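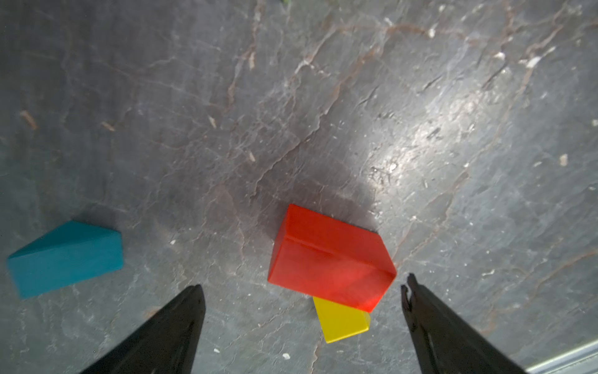
4. Getting the Stokgate logger talking to your van

Right, you've got the lid back on and the cable's in your hand, so let's get this thing plugged in! I'm Haris Matić, I wrote most of the Stokgate software, and I've done this on more vans than I'd care to admit (mostly in November, mostly in the rain). Set aside a quarter of an hour the first time. After that it's a two-minute job.

Before you start, turn the ignition fully off and take the key out. If you've got keyless entry, leave the fob well away from the van.

1. Find the diagnostic socket. It's usually under the dashboard on the driver's side, sometimes behind a little flap that looks as if it'll snap. It won't, just pull it straight down.

2. Push the Zulura cable into the socket until it stops moving. It only goes in one way up, so if it's fighting you, turn it over.

3. Plug the other end into the logger. The small lamp should glow amber.

4. Turn the ignition on but don't start the engine. Wait for the lamp to go green. On older vans I've seen this take 90 seconds, so give it a chance before you start pulling things out again.

5. Open the Stokgate program on your laptop and click Find Logger. Pick yours from the list (the number's on the sticker underneath) and click Join.

6. Choose the network speed. I always leave this on Automatic and let the logger listen for itself. If you're on a shared bus with a Gashi gateway fitted, choose Fixed instead and type in the speed from the gateway's own paperwork.

7. Click Read Once. You'll get a list of every control unit that answered. Save it! I name mine after the van and the month, and I've been glad of it more than once.

Caution: don't leave the logger plugged in overnight with the ignition on. It doesn't draw much by itself, but it keeps the other units awake and they'll happily flatten your battery.

Caution: never send write commands while the van is moving. Reading is fine, as long as a passenger has the laptop.

Note: the logger holds 166 recordings. When it's full it stops and beeps at you, and it won't overwrite the old ones. Dragica Delić (she looks after our test vans and has a lot more patience than me) clears hers every Saturday.

If the lamp stays amber

Unplug both ends, wait for the lamp to go out, then start again from step 2. Still amber? Check fuse 11 on the Brudness adaptor, if you're using one. It's the little one nearest the hinge and it's the usual culprit.

If the lamp goes red, the logger has found a voltage it doesn't like. Switch off, unplug it and measure the battery before you try anything else.

If some units are missing from the list, start the engine and click Read Once again. Door and seat modules are often asleep until then, and on bigger vans with over 100 addresses to check, the second read nearly always picks up a few more.

Once you've got a green lamp and a saved list, carry on to section 5, where we set up your first recording.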